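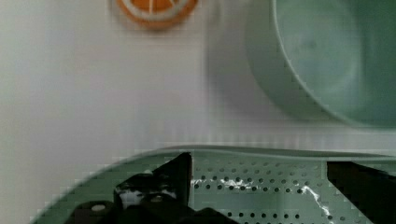 Orange slice, green bowl and tray

Moving an old website to a new address without losing your links

Timo Oltmanns

Print this page | E-mail this page

This guide covers a small site of plain pages that is moving from one domain to another. I used the Grundton walking pages as the test case. They had 628 pages, most of them written by hand, and they were hosted at Skullham on a shared plan. The steps are the same for a smaller site. If you run a shop with accounts and payments you will need more than this.

You will need:
- the login for your old host and your new host
- access to the settings of both domain names
- a spreadsheet
- a link checker (I use Jitlow, but any that can save its results as a CSV file will do)

Step 1. List every page you have

Run the link checker on the old site and save the results. Open the file in your spreadsheet and delete everything except the address column. Remove images and style sheets for now and keep them on a second sheet.

The checker only finds pages that something links to. Log in to the old host, download the folder listing and compare the two. On the Grundton pages this turned up a set of route notes from before the menu was changed, which still had visitors every week.

Step 2. Decide what happens to each page

Add a second column called "new address". For each old page, write where it will live on the new site. If the page is staying the same, only the domain changes, and you can fill the column with a find and replace.

Some pages will not be moving. If there is a newer page on the same subject, use that address. If there is nothing close, leave the cell blank and let the page return a "gone" message. Do not point all the leftovers at the home page. Visitors find it confusing and search engines tend to treat it as an error.

Step 3. Copy the files

Copy everything to the new host and check it on the temporary address they give you. Look for links that contain the old domain in full. In a text editor that can search a whole folder, search for the old domain and replace it with a single slash, taking care with any slash that follows it.

If your site runs on Drakos, change the base address under Settings first, then save, then clear the page cache. Doing it the other way round leaves the old addresses in the menu until the cache expires.

Step 4. Write the redirects

On an Apache host these go in a file called .htaccess in the top folder of the old site. Each line has the same form:

Redirect 301 /oldpage.html https://newdomain/newpage.html

The 301 means the move is permanent. You can build the lines in the spreadsheet by joining the columns, then paste them into the file. Keep a copy of the original .htaccess under another name before you upload. A stray character in this file can take the whole site down, and you will want to put the old one back quickly.

Start with a batch of 100 lines and try a handful in the browser before adding the rest. Use a private window, as browsers remember permanent redirects and may show you an old result.

Step 5. Check and wait

Feed your list of old addresses to the link checker. Every line should show one redirect and then a working page. If a line shows 2 redirects, edit it to point straight at the final address.

Look at the error log on the new host every day for the first week, then every Wednesday or so. Add any missing page that real people are asking for. Ignore requests for login pages you have never had.

Leave the old hosting running for at least 90 days, and keep renewing the old domain name for as long as you can afford it. Printed leaflets and other people's link pages will go on using it.

Print this page | E-mail this page

Related items
Setting up a "page not found" message
Renaming files with spaces in them
Changing host at Skullham: mail settings
Reading a server error log
Saving a Jitlow report as CSV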